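05/03/2024

Bimanual pick, grasp planner branch (Alasdair's), soft packaging

Alasdair's claim from last week is that the new planner "handles deformables". I wanted to see it do that on something we hadn't tuned for, so chips on a plate it is. Lahlou config on both arms, head camera only, no wrist input.

Started at 9 with the old Kolance perception node for a baseline. The mask was fine on the bag but kept swallowing the plate rim, so the fitted box came out too deep and both hands wanted to go in under the bag. Swapped to the Genley weights and the rim stopped being included. I don't trust this yet. It's one plate, and the bag is bright green on white, so a colour threshold might do as well. Will try that tomorrow before anyone writes it up.

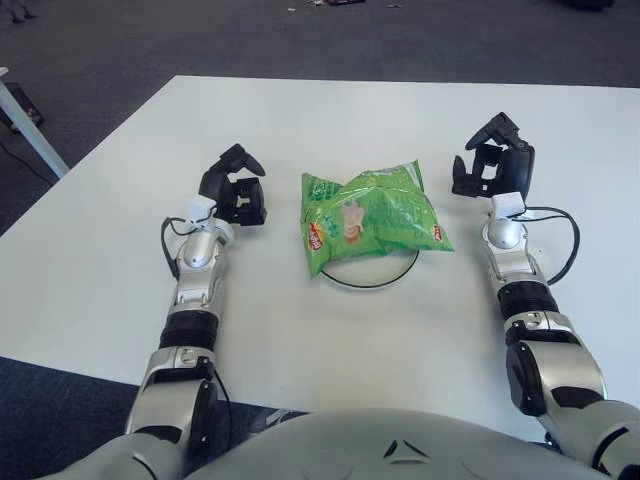
Pre-grasp pose, both hands open, bag flat on the plate. Head cam view.

Pre-grasp looks good and I'll give Alasdair that. The trouble is afterwards. The planner closes both arms on the same clock and assumes the bag stays where it was at the last mask update. Log says the mask is 400 ms old by the time the fingers start closing. First contact on either side shoves the bag and the other hand is then working from a stale pose. Run 53 has the clearest trace of this, left contact well ahead of right.

"Handles deformables" seems to mean the collision margin got bigger. I read the diff twice and can't find anything else in there that knows the object can bend.

Chaimae thinks we should freeze one arm on contact and replan the other. Sounds sensible, but the Fludard controller doesn't expose contact state to the planner, only to the logger, so somebody has to write that bridge first.

To do:
- colour threshold baseline, same plate
- darker bag, patterned tablecloth
- timestamp check on mask topic (is 400 ms real or is it the logger?)
- ask Alasdair what he tested on

Left the branch unmerged.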